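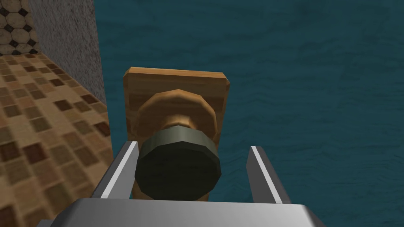

Tresstead Door and Knob Task Pack

For Wukik simulation, release 12

Tresstead is a set of simulated door tasks for training and testing mobile robots with one or two arms. It is made by Katero and runs inside the Wukik simulator. The pack covers the short stretch of work between arriving in front of a closed door and having it open far enough to pass: lining up with the knob, closing the fingers on it, turning it, and moving the door without hitting the frame.

Doors are supplied as jointed models with a separate latch. The latch has to be released by turning the knob through a set angle before the hinge will move. Pulling on a latched door loads the grip and nothing else, and the fingers will slip once the friction limit is passed. Older packs from Katero treated the knob as a fixed handle, and policies trained on those should be expected to score poorly at first.

Share this page (28)

What is supplied

- 200 door models, split between push and pull, left hung and right hung
- Round knobs and lever handles on separate mounting plates, which can be swapped between doors
- 28 room layouts, furnished
- Surface sets for walls, floors, doors and fittings, assigned at random or fixed by seed
- 2000 recorded demonstrations, driven by hand in the simulator
- A scoring script and a reference policy

Robot models are not included. The pack reads any robot already set up in Wukik, provided that it has at least one arm with a parallel gripper and a base that can be driven. Two-armed robots may use either arm. The choice is left to the policy and is recorded in the results file.

Shapes and surfaces

Fittings are kept to a low polygon count. A knob is modelled as a base, a neck and a cap, with flat facets in place of a true curve. Contact is worked out on a separate smooth shape, so the facets do not affect the grip. Users who replace the visible mesh should leave the contact shape alone unless the new knob differs in diameter.

Surfaces are drawn without regard to what a part would normally be made of. Knobs may be given a wood grain, and a wall may take a tile or a stone pattern. The spread is deliberate and is meant to stop a policy from relying on colour to find the fitting. A plain set, with painted doors and metal fittings, can be chosen in the settings file for users who want results closer to a known building.

Camera views

Two views are set up by default. The wrist view looks out past the fingers and is used for the final approach, where the knob has to sit between them before they close. The head view looks forward over the body and takes in the arms, the door and part of the room. Both are recorded at the same rate and share a time stamp.

Extra cameras can be added in the robot file. Each one slows the run, and on a single graphics card the default pair is the practical limit when many rooms are run side by side.

The task in stages

Every attempt is scored in four stages. A failed stage ends the attempt.

1. Approach. The base is placed within arm's reach, and the open gripper is brought up to the knob with one finger on each side. Touching the mounting plate costs points but does not end the attempt.

2. Grip and turn. The fingers close and the wrist turns until the latch is free. Time is counted from first contact.

3. Swing. The door is moved past the angle given in the task file. The policy may keep hold of the knob or let go and work on the edge of the door with the gripper. The arm not in use should be held clear of the frame.

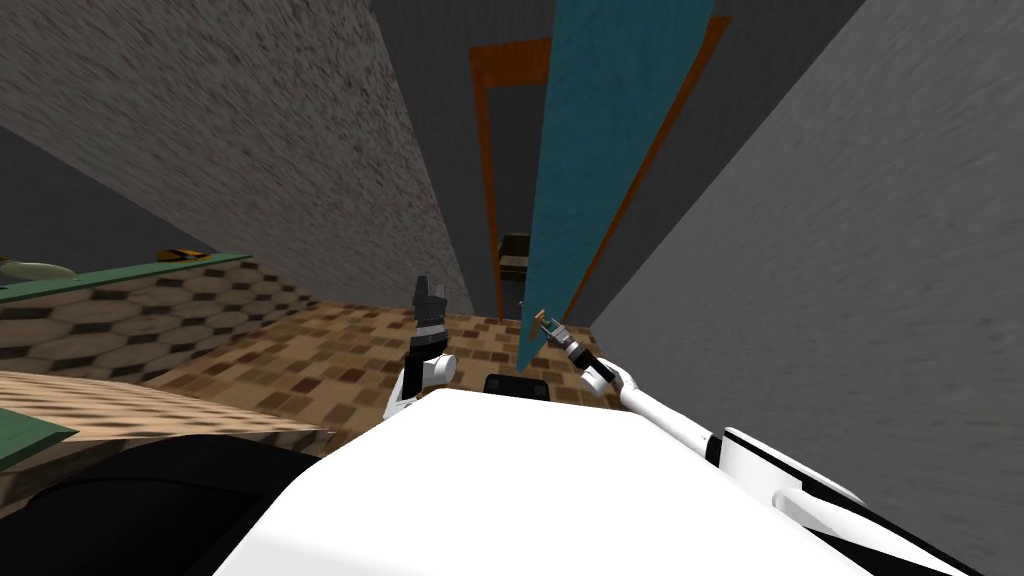

4. Clear. The gripper comes away from the door and the base is checked against the width of the opening. Driving through is a separate task and is not scored in this pack.

Results with the reference policy

The reference policy was trained on the supplied demonstrations only. On push doors with lever handles it finishes almost 200 attempts in a batch of 200. Round knobs on pull doors are the hardest group, and most failures there come at the second stage, with the fingers closed too near the front of the cap. Moving the grip point back towards the neck helps, but leaves less room between the fingertips and the plate.

Katero does not claim that these results carry over to real doors. The model leaves out door closers, seals and worn latches. Hinge friction is included and can be varied.

Known faults

- On thin doors, a gripper pushing at the edge can pass a short way into the mesh before contact is registered. Halving the time step cures this.
- Furniture behind a door may be placed within the swing. The layout check reports it but does not move the item.
- Lever handles on left hung doors return to rest too slowly. A correction is due in March.

Licence and delivery

The pack is sold by the seat, with 12 months of updates. Teaching licences cover a whole department and are handled by Robles, who also supply the demonstrations on disk for sites without a fast connection. The download is split into parts, and the room layouts can be left out by users who have their own.

Orders for the earlier pack closed on Feb 29, 2024. Holders of that pack may move to Tresstead at the upgrade price. Old task files need to be converted with the script in the tools folder, which adds the latch settings and leaves all other values as they were.

12 comments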